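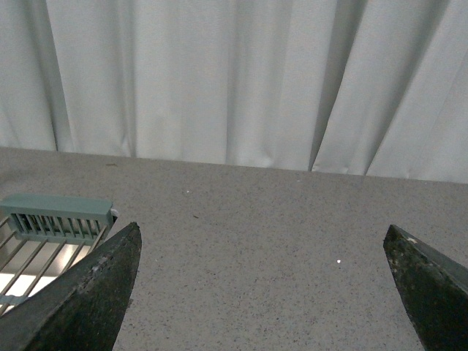
Why did the arm stop with its fingers open and report a finished job?

The grip check compared the motor current with a fixed value, and worn finger pads had pushed the normal current above that value. The controller took the extra friction for a held object and moved on to the next step.

Project report: false grip signals on the Naylor arm
Darren Oakley
Second-year robotics, group project, September

1. Background

Our group was given the Naylor arm and asked to make it move cutlery and small cups from a drying rack to a tray. The gripper has two wedge-shaped fingers and a camera at the wrist. The control software is Lerkik, which the department already uses, and the motor driver is a Novex unit set up by last year's group. We did not change the driver settings at the start. That was a mistake, as section 3 explains.

2. The fault

The first sessions went well enough. On the Sunday before our demonstration we ran 13 picks in a row and 4 of them were logged as successful when the item was still in the rack. In each case the arm went down, closed, lifted, travelled to the tray and opened again with nothing in it. The log showed "grip confirmed" every time.

We first blamed the camera. The worktop is speckled, and we thought the vision step might be picking up a fleck as the corner of an object. We covered the worktop with plain card and repeated the test. The false confirmations carried on, so the card came off again.

We then thought the rack was moving when the arm touched it. Clamping it to the bench made the picks a bit more repeatable but did nothing for the log.

3. Cause

Lerkik decides that something is held if the current stays above a threshold while the fingers close. The threshold had been chosen when the finger pads were new. The pads are now scuffed along their edges, and the left one had started to drag against its guide. With nothing in the gripper, the current on a slow close was already over the limit.

We confirmed this by closing the empty gripper at 7 different speeds and plotting the current. At the 2 slowest speeds the check passed with no object there at all. Our program used one of those speeds for cups, to avoid knocking them over.

4. Safety

An empty hand reported as full sounds harmless, but the reverse can happen as well. If the threshold is raised too far, the arm may think it has dropped a cup it is still holding, open above the floor and go back for another. This happened once while we were trying values. The cup was plastic and landed clear of everyone. After that we kept the guard screen closed during all threshold tests and one person stayed at the stop button – we should have done both from the first day.

5. Changes made

The left guide was cleaned and realigned. The check now uses finger position together with current, so a gripper that has closed fully is treated as empty whatever the motor reports. We also added a short empty close at start-up, and Lerkik stores that reading as the baseline for the session.

New pads have been ordered from Binilen. They had not arrived when this report was written, so all results after the fix are for the worn pads.

6. Remaining problems

Thin items such as teaspoon handles leave the fingers almost closed, and the position check can call them empty. We have not solved this. A smaller position margin helps with teaspoons but brings back some of the false confirmations. The next group should repeat the speed test once the new pads are fitted, before changing the margin.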